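Small arm now, big arms later? Planning a cell purchase 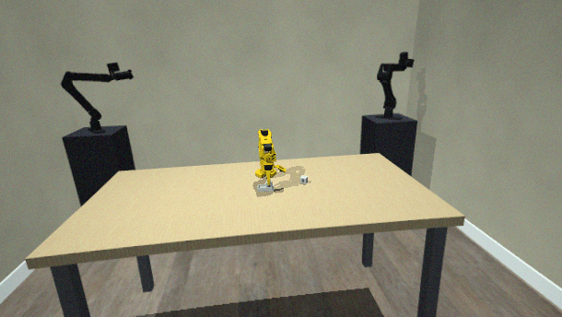

holleo_bench wrote:
We've got 3116 pounds signed off for the Holtthorpe workshop and I'm so excited I've been boring everyone at home with it. My plan is to buy one small arm this year and leave the bigger kit until January. I've been mocking up the cell in the simulator first, with the little yellow arm on the table and the two black ones on their own pedestals behind it, and it has already changed my shopping list! I had budgeted for one long bench to carry all three. Now I'm pricing pedestals at 215 each, and the table can be a plain wooden one with four legs. Has anyone bought in this order, and would you do it again?

Samer Haddad wrote:
Love this. We went small first and I'd do it again tomorrow. You learn what your parts really need from a gripper before the serious money goes out. Put something aside for spare fingers though, we got through a silly number in the first month.

giturent58 wrote:
I'd go the other way, sorry. If the big pair is coming in January anyway, wait and buy the lot together. One delivery, one electrician's visit, one round of safety paperwork. And 215 for a pedestal sounds light to me. Does that include fixings into the floor?

holleo_bench wrote:
Fair point, it doesn't include fixings. I'll ask. But waiting means months with nothing to practise on, and the practising is the bit I'm most keen on.

issa_m wrote:
With Samer on this one. Also check reach before you order anything. In your mock-up the yellow arm is nearer the back of the table, so see whether it gets to the front edge with a part in its gripper. Moving it in the model is free, drilling a second set of holes isn't.

giturent58 wrote:
Agree with that at least. I still think two orders will cost you more than one.

holleo_bench wrote:
Trying it further forward tonight, then ringing round for pedestal quotes with fixings. Will post the new totals!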